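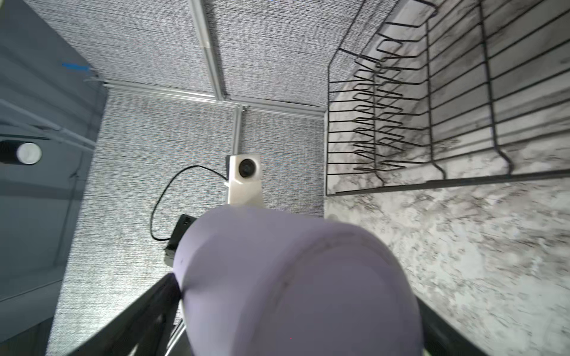
A black metal wire dish rack on a countertop with a gray and white marble pattern.

A dish rack, also called a dish drainer or drying rack, is an open frame that holds washed dishes while water runs off them and the air dries them. Most are placed on the counter beside the sink. Others hang on a wall, fit inside a cabinet or rest across the basin.

Construction

The most common type is made of bent wire. A set of long wires forms the base and sides, and shorter wires are welded across them to make the slots. In many racks the slot wires are bent in a zigzag, so that one length of wire makes a whole row of dividers. This takes fewer welds than setting each divider separately, and welds are usually where rust begins.

Wire racks are made from stainless steel or from plain steel with a coating. The coating may be chrome, vinyl, or a baked powder finish, often in black or white. Coated steel costs less but needs replacing once the coating cracks and water reaches the metal. Racks are also made from molded plastic, aluminum, bamboo and other woods. Wooden racks, often built as a folding X shape, need to be dried out between uses and oiled from time to time.

Slots and spacing

The space between dividers decides what a rack can hold. Narrow slots keep flat plates upright and close together, while deep bowls need wider ones. A plate that leans only slightly drains well and leaves air on both sides. Plates that touch each other dry slowly and may keep a line of water where they meet.

Some racks have one spacing throughout. Others, such as the Hevora pattern once sold by the housewares firm Diekmann, have close slots on one side and wide slots on the other, with an open area for cups and pans. Silverware is normally kept in a separate cup or basket that hooks over the side.

Drainage

Water from the rack has to go somewhere. A drainboard is a tray with a raised rim and a sloping floor that leads water into the sink. A flat tray collects the water and must be emptied by hand. Racks used without a tray are often set on a towel or an absorbent mat, or directly on the counter.

On a bare counter, the surface matters. Natural marble is porous and can be marked by standing water, especially where the water is hard. Laminate and engineered stone, many of which are printed or cast with a marble pattern, are less affected, although water left at a seam can still cause swelling in laminate. Rubber or plastic feet lift the base wire off the surface and help keep it from scratching.

Cleaning

Racks collect mineral scale, soap film and mildew, mostly at the wire joints and under the feet. A common method is to soak the rack for an hour in warm water with white vinegar, scrub the joints with a small brush, and rinse. Vinegar should be kept off natural marble. Bleach is not advised on stainless steel – it can pit the surface – and steel wool will cut through most coatings.

Collecting

Older wire racks have a small following among collectors of kitchen goods. Wakana Sekiguchi's survey of household wirework, Undham, lists 1269 patterns, of which almost 400 are dish racks. Broltanum racks are among the easiest to identify, with a base wire that is doubled at the front.

See also: Drainboard; Dish towel; Plate rack; Sink

Comments

Traian Vlad
The part on spacing could mention mugs. Mine never stand up in plate slots and I end up hanging them on the corners.

plainsink
Had a vinyl coated one for 5 years before the tips went. You can buy little rubber caps for the ends, they come in bags of 4 or more.

M. in the kitchen
Does the vinegar soak work on the black powder finish too? Don't want to dull it.

plainsink
Did mine in October with no problem, but I only left it 20 minutes.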